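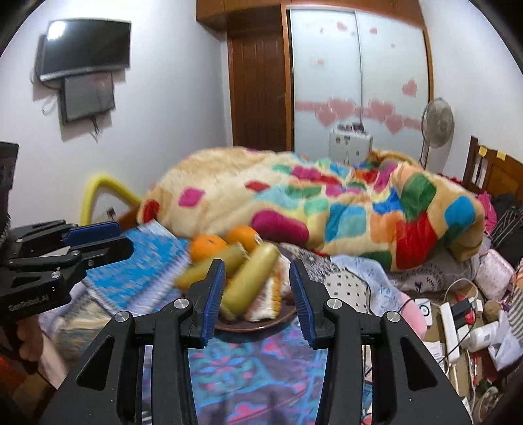
Jarmila Jireš wrote to say that the left gripper in Jurnum closes too late, every time, and could I please check before anyone else puts it on a real arm. She was right, and I'm sorry it took a squashed orange at her end to make me look properly. The fault is in every copy of Jurnum downloaded before July, so please read this bit even if you skip the rest!

WHAT JURNUM IS

Jurnum is a set of 700 two-handed recordings of fruit being picked up, moved and put down, mostly on and off a plate, in ordinary rooms in people's homes. Everything was collected with a pair of hand-held grippers, one in each hand. Each recording has video from both grippers, the position of each hand, and the finger opening (I call it "width" in the files, so that's the word to search for).

WHAT WENT WRONG

The raw recordings are fine. The trouble is in Zurneck, the little script I wrote to line up the two hands in time. When the left stream dropped a reading, Zurneck filled the hole by repeating the last one, which is a perfectly normal thing to do for a gap or two. But then it forgot to skip ahead, so every reading after the hole was late by one. Lots of holes, lots of lateness. By the end of a bad recording the left width was 13 readings behind the video, and the right hand was spot on.

If you only ever plotted the right hand, like me, it all looked lovely.

On a screen it's a bit of wobble. On an arm it means the fingers are still open when the wrist starts to lift, and then they shut on whatever they happen to be next to by then. Jarmila's arm caught the side of an orange and kept squeezing, as the width it was chasing belonged to a smaller piece of fruit. Her hands were well clear and she had the stop button in reach. Please do the same, with this data or anyone's.
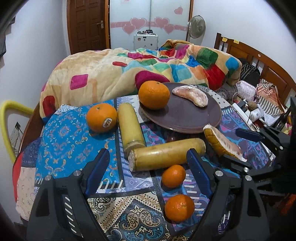
Small round things suffer most, by the way. With a long piece of fruit you can close late and still get hold of something, but a mandarin just rolls off, and a model trained on the old files learns to grab at thin air and then have another go. Ekua Asante spent ages thinking her network was too small. Sorry, Ekua.

WHICH FILES ARE AFFECTED

Any recording with a dropped left reading, so more than 9 in every ten of the old conversions. It was easier to redo the lot than to patch them, so I have. The new files have "v2" in the name. Old ones don't have a version at all, and if you can't tell which you've got, assume it's the bad one and download again.

If you made your own conversion from the raw recordings and never touched Zurneck, you're fine.

CHECKING YOUR COPY

Run the script called check_left in the tools folder. It compares the left width with the moment the fingers meet in the left video and prints LATE next to anything suspicious. It gets confused when the fruit hides the fingertips (big oranges are the worst), so look at those by eye.

STILL NOT FIXED

Models trained on the old files can't be rescued by swapping the data underneath them. You'll need to train again. I've taken down the Keko and Mensah checkpoints for that reason, and Keko is retraining now. Mensah will have to wait until I've got the disk space.

Gaps are now left blank in the width column, so your loader needs to cope with empty values. Mine didn't, the first time.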